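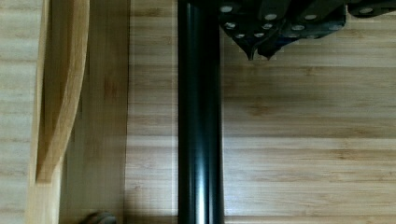 Visits > Shop floors and labs > Darnville

I went to Darnville to watch a robot be taught to tidy a kitchen, and for the first 20 minutes I watched two people look for a hex key. I mention it because the brochure does not.

Toltex has the ground floor of a former carpet showroom on Caltgate, between a tire place and a shop that sells only blinds. They hold a visitor afternoon a couple of times a year. You write in, you get a polite reply asking for your shoe size (safety shoes, loaned, somewhat warm), and you are told to come on January 20, 2023 and to bring no coffee. There were 15 of us. Most were from machine shops and packing plants and had come, I suspect, for the same reason I had: we own robots that do one thing very well and would like to hear about a second thing.

Snežana Perić met us at the door. She runs the teaching side, meaning she is in charge of the people who move the robot and not of the people who hope the robot will someday move itself. She made the distinction twice. I got the feeling the two groups don't share a refrigerator.

The tour proper starts with what they call teaching by hand. You take hold of the arm, the motors go slack, and you walk it through the job. I had pictured something like guiding a dancer. It is closer to helping a drunk uncle with his coat. The arm weighs nothing in the direction you want until you reach the end of a joint, and then it weighs a great deal and it is your fault. Everyone who wanted a turn got one. A man from a bottling line put a sponge in a bowl on his first try and was unbearable about it until lunch.

Teaching from a distance is the other half, and it is where they now spend most of their hours. The operator sits or stands away from the arm with a set of handles, moves the handles, and the arm copies. Toltex buys its handles from a small outfit called Aidoo and then, as far as I could make out, takes them apart and rebuilds them. There is a delay between hand and arm that the engineers say a person can't feel. Every operator I asked said they could feel it.

Olesia Bilyk was at the handles when we came through to the kitchen corner. She has been at it since May and is clearly the one they put on for visitors. She didn't talk while she drove, and Perić did the talking for her in a golf commentator's murmur.

The kitchen is a proper counter, with tile behind it and a stove at one end, and enough groceries to make you wonder who shops. I had expected gray foam blocks. Perić said they started with foam blocks and got a robot that was excellent with foam blocks. So now it is lemons and garlic and jars with lids, a cutting board, a roll of paper towels, and a wooden organizer with a black bar across the front that everybody on the tour privately coveted. 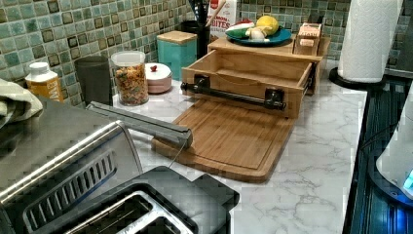
The thing that surprised me was how dull a good demonstration is. I mean a single teaching run, start to finish, which they call an episode, as though it might end with a cliffhanger. Bilyk does an episode, somebody resets the counter, and she does another. They don't want it done the same way each time. They also don't want it done in wildly different ways. There is a sheet of instructions about how different is different enough, and it has been revised so often that the version on the wall has another version taped over it.

A good operator is slow at the start, quick in the open air between things, and slow again near contact. Bad ones hover. Hovering is the great sin in that building. If a person stops to think with the gripper in midair, the robot learns that stopping in midair is part of the job, and later it will pause over a cutting board like a man who has forgotten why he came into the room. Perić told us they threw out a whole week of episodes in the fall for this. She did not say whose week it was, but somebody at the back became very interested in a cable.

The other thing they worry over is where the operator looks. The arm has a small camera down by the gripper, and there are others looking on from farther off. If the person at the handles is working by eye from across the room, she may know things the cameras don't, and she'll reach behind a box with perfect confidence while the robot's own view shows it nothing but wood. Teach it that way and it copies the confidence without the knowledge. (We have a supervisor like this.) So operators are trained on the screens first and are only allowed to look at the real counter once they've stopped needing to. I asked Bilyk whether that was frustrating. She said it was like parking.

I had a go at the handles near the end. The first surprise is depth. On the screen the fingertips and a bar can look like neighbors, and you close the gripper on air with great authority. The second is that your elbow wants to help and there is nothing for it to do. I was given a lemon and three tries. I won't go into it.

There was a question session in what is still obviously the old carpet sample room. The bottling man asked how many episodes it takes to teach one job, which was what all of us wanted to know. The answer was that it depends on the job, followed by a slide. The shelf of runs they currently consider fit to use for kitchen work stands at 3811, and that covers several jobs, and Perić would not be drawn on how many had been thrown away to get there. Somebody asked if the robot could now do the kitchen alone. Parts of it, she said, on a good day, with that counter. With another counter? She said they were interested in other counters.

I liked her for that. I've sat through enough sales talks in which the other counter was only a matter of a software update.

For our own shop, I came away thinking the hand teaching is worth a trial on the deburring cell, where the parts come in crooked and the program has more exceptions than rules. The remote handles are more than we need and more than we'd be trusted with. I have written to ask about a one-day course. They run it for groups of up to six and you have to supply your own parts, boxed and labeled, ahead of time.

Practical notes for anyone going. Parking is behind the tire place and costs nothing if you don't block the bay. The tour was advertised at two hours and ran over by 30 minutes, counting the hex key. Lunch was sandwiches. Ask for Bilyk if you want to see it done properly, and keep the loaned shoes on until you are past the front desk, as they do check.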